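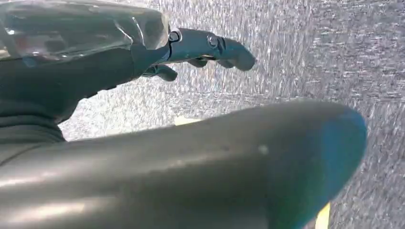 Okra and me: a love story in one pan

I should start by admitting I spent most of my life avoiding okra. My gran used to put it in a stew on rainy days, and it came out of the pot in long slippery strings, and I would push it round the plate until somebody gave up on me. So if you'd told me I'd one day be writing a whole post about the stuff I'd have laughed at you. And yet! I've eaten it most days since February and I'm not bored of it yet.

The person to blame is Jussara Vasconcelos, my neighbour two doors along, who grew up eating it with chicken and can't understand why anyone in this country makes a face. She knocked one evening with a bag of it and a lemon and told me to get my biggest frying pan out. I've been cooking it her way ever since (well, nearly her way, I put in more garlic).

What's in it, then?

Quite a lot for something so small. It's a good source of fibre, including the soluble sort, and that's really what the slime is. It also gives you vitamin C, vitamin K and folate, plus some magnesium. It's mostly water and very low in calories, so you can have a proper heap of it next to your dinner. The seeds have a little protein in them too, though I wouldn't count on it as your main course.

I've read all sorts of wild claims about okra online, especially about soaking the pods overnight and drinking the water to sort out your blood sugar. I tried the water once. It was like drinking a cold. There has been some research on okra and blood sugar, but from what I can gather it's early days, and if you take metformin or anything else for diabetes you should have a word with your GP or pharmacist before you start having it in large amounts. Same goes for warfarin, as vitamin K can interfere with it. As a vegetable, on a plate, with your tea, it's lovely and I think that's enough.

One more for the careful: it contains oxalates, so if you've had kidney stones it may be one to ask about.

The fibre thing, which is why I kept going

Last winter I was eating a lot of toast. I mean a lot. My digestion was sluggish, I was hungry again by eleven, and I'd fallen into the habit of biscuits at my desk. Adding a big portion of veg to lunch every day has done me more good than any powder I've bought, and okra was the one I found myself looking forward to. I'm fuller for longer and everything is, let's say, running to timetable. I can't promise it'll be the same for you, and I did cut down on the toast as well!

If you're not used to much fibre, build up slowly and drink plenty of water. I went at it like a mad thing in the first week and my stomach complained loudly through a very quiet film.

Buying it

Small pods are the ones you want, no longer than your finger, bright green and firm. Try bending the tip of one: a fresh pod snaps, an old one just flops over. The big ones look like good value but they go woody, and you can chew them for ever without getting anywhere. A few brown specks are fine. Black patches or a soft, sticky feel, leave them in the box.

Keep them dry in the fridge, in a paper bag or wrapped in a tea towel, and use them within 3 days. Frozen is perfectly good for soups and curries, and it's usually cheaper, but it's no use for the recipe below as it lets out too much water.

Jussara's pan okra (with my garlic)

Feeds two of us as a generous side, or one of us if Keir is out.

300g small okra
1 tablespoon oil
4 cloves of garlic, sliced
half a teaspoon of cumin seeds
a pinch of chilli flakes
half a lemon
salt

Wash the okra well ahead and dry it. Properly dry it, every pod, with a clean towel, then leave it out on the side while you get on with something else. Water is what sets the slime going, and it took me several gluey dinners to believe her about this.

Trim the tops and cut the pods in half lengthways.

Get a wide pan good and hot, add the oil, and lay the okra in cut side down in one layer. If it won't fit, do two batches.

Now leave it alone. No stirring, no lid, no salt. Give it 8 minutes over a medium-high heat, turning it just the once, halfway through, until there are dark brown patches on both sides.

Turn the heat down, add the garlic, cumin and chilli and toss it all about for another minute until the garlic is golden.

Salt, a big squeeze of lemon, and straight to the table. It doesn't like waiting.

It's gorgeous with rice and a fried egg. I've also had it cold from the fridge with yoghurt and a flatbread and been very happy. Keir Pringle, my other half and a lifelong suspicious eater of green things, now asks for it, although he picks the chilli out and leaves it in a tidy pile on the rim of his plate.

What next

I want to try it in a proper tomatoey stew, slime and all, and see if I can make my peace with gran's version. Jussara says that a bit of stickiness is the whole point in some dishes and that I'm being a baby about it. She's also given me a twist of seeds in kitchen paper, so there's a tray on my bathroom windowsill at the moment, it being the warmest spot in the house. They like heat and I live somewhere that doesn't do much of it, so we'll see!

If you've got a good stew recipe, pop it in the comments, and let me know whether you put the okra in at the start or near the end. I've had both answers from the same person.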